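Wirno (filme)

Wirno é um longa-metragem de drama escrito e realizado por Firdevs Kurtuluş. Comecei esta página porque procurei informação em português sobre o filme e só encontrei uma sinopse de duas linhas, e mal traduzida. Já o vi três vezes, por isso vão notar que escrevo como quem gosta dele, mas tento separar os factos das minhas manias.

O filme dura 200 minutos e passa-se quase todo em Borno, uma vila costeira inventada para o argumento, durante um mês de agosto.
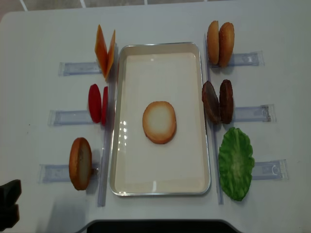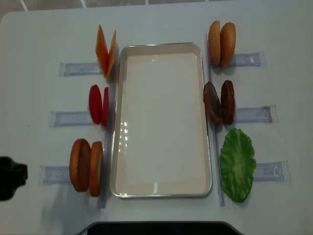
Tabuleiro metálico ao centro de uma mesa branca, com comida de brincar.

Enredo

Melis trabalha na cozinha do restaurante do tio e está a poupar para sair de Borno. Quando a avó morre, herda uma casa em Wirno, a aldeia do outro lado da serra que dá nome ao filme, e descobre que a casa continua ocupada por um homem que diz ter sido casado com a avó. A primeira hora é isto: viagens de autocarro, papéis, refeições silenciosas. Sei de gente que desistiu aqui, e percebo, mas aguentem até à cena do poço!

A segunda parte recua 35 anos e conta a história da avó em nova. Kurtuluş usa a mesma atriz para as duas personagens e não avisa – na primeira vez demorei uns bons minutos a perceber que estávamos noutra época (o que me denunciou foi o telefone da sala). O terceiro bloco volta ao presente e junta as duas linhas num jantar filmado sem cortes. Não conto como acaba o jantar.

Produção

A produtora Dralley aceitou o projeto depois de Kurtuluş ter reescrito o argumento 7 vezes. A primeira versão era uma comédia, com a avó viva, e ainda se sente qualquer coisa disso nas cenas com o tio, que são de longe as mais leves. A rodagem fez-se por ordem cronológica da história, e portanto a equipa começou pelo passado e só depois filmou o presente, ao contrário do que se vê no ecrã.

A primeira montagem tinha 378 minutos. A Dralley ainda pensou em lançá-la como minissérie, mas a realizadora preferiu cortar. Caiu inteira uma linha secundária sobre o motorista do autocarro, que no filme acabado aparece em duas cenas e olha para Melis como se soubesse muito mais do que diz (agora já sabem porquê).

Estilo e temas

Quase não há música. Ouvem-se o vento, loiça, um rádio mal sintonizado, e quando finalmente entra um piano, já perto do fim, confesso que me arrepiei. As cores também mudam de um bloco para outro: Borno é muito branca e dura, Wirno é verde e escura, e o jantar final mistura as duas coisas.

O tema mais discutido é a herança, no sentido da casa e no outro. Há quem leia o homem da casa como um fantasma. Eu não vou por aí – ele come, paga a luz e constipa-se –, mas admito que a realizadora deixa pistas para os dois lados, sobretudo no plano do corredor, onde a porta se fecha sem vermos quem lhe mexe.

Receção

As críticas dividiram-se por causa da duração. As favoráveis elogiaram a atriz principal e a cena do jantar, e as outras acharam o bloco do meio repetitivo. Concordo um bocadinho com estas: a sequência da vindima podia ter metade do tamanho e não se perdia nada.

A edição doméstica inclui duas cenas cortadas do motorista e uma conversa com Kurtuluş, sem legendas em português.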